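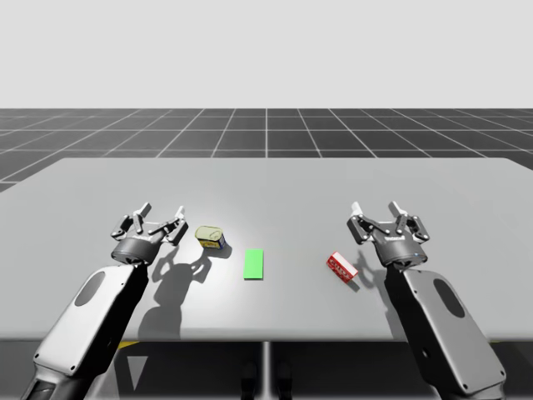

Letley opens its courts to a wider public

December 18, 2023

The reopening of the Letley badminton halls in June brought to a close a long period in which the town had no public indoor courts of its own. Clubs had trained in school gymnasiums, often late in the evening, and junior players who wished to compete were obliged to travel. The new programme, supported by the Rorkus Foundation and delivered with the Letley Sports Association, is intended to change that position for good.

Under the agreement, 9 courts are reserved on weekday afternoons for players under 16, with rackets and shuttles lent free of charge. The Association has set a target of 1,000 registered juniors by the end of the second season. Places are offered first to pupils whose schools have no indoor facilities, and a travel allowance is available to families living in the outlying villages.

Coaching is arranged in two stages. Beginners attend mixed groups in which footwork and serving are taught through short games, and those who wish to continue may enter the Usau squad, named after the river that runs behind the halls. Squad members train twice a week and play in the district league. Parents have welcomed the later finishing time in winter - a small alteration, but one that many had requested.

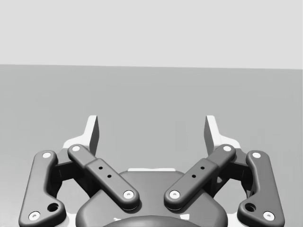
Looking beyond the district

The Association has also entered into a partnership with the Sârbu Badminton Club, whose coaches will visit Letley each spring. The first exchange will concentrate on doubles play, an area in which local teams have been weak for several years. A return visit is planned for the senior squad, subject to funding.

Adult membership has not been neglected. Evening sessions are open to players of any standard, and a women's league will begin in the new year with fixtures on two evenings a week. Court fees for adults remain at last season's level, while the income from them helps to meet the cost of junior coaching.

Applications for the spring term may be made at the reception desk or by post. Schools wishing to book a taster session are asked to give at least two weeks' notice.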